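Re: break room kitchen, Flallness building

> Can we please settle what stays before the move? Wirer wants the appliance list and I have nothing to send them.

Sorry, in a rush – list so far.

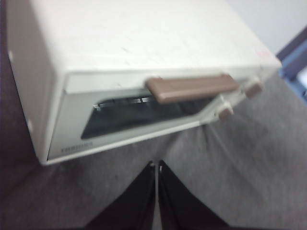 **Category: Kitchen / small appliances**

Toaster oven comes with us. Fridge doesn't, the Cukell lease says it belongs to the landlord. Kettle, whoever wants it.

Wirer quoted 400 for the van, or 627 with packing. I'd take the van and pack oursleves.

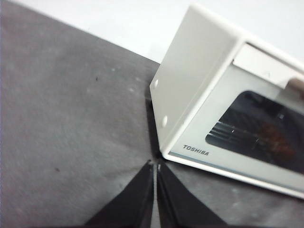
Boxes: El Sherbiny has flattened ones in the back hall, ask at the desk before 2. Please write the room number on the side, not the lid. Ours is 211.

Also still need somebody to return the water cooler. Deposit slip is in the blue folder I think.

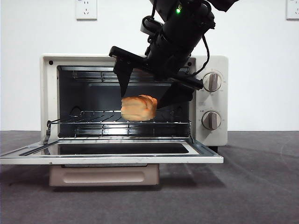

Keys go back end of April. Mail forwarding is done, phone line isnt – waiting on a call back.

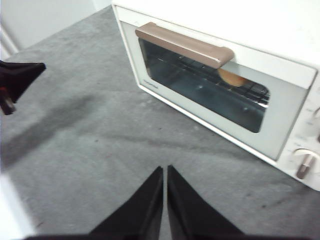
Anything missing from the list, reply to all by noon. Otherwise it goes to Wirer as is.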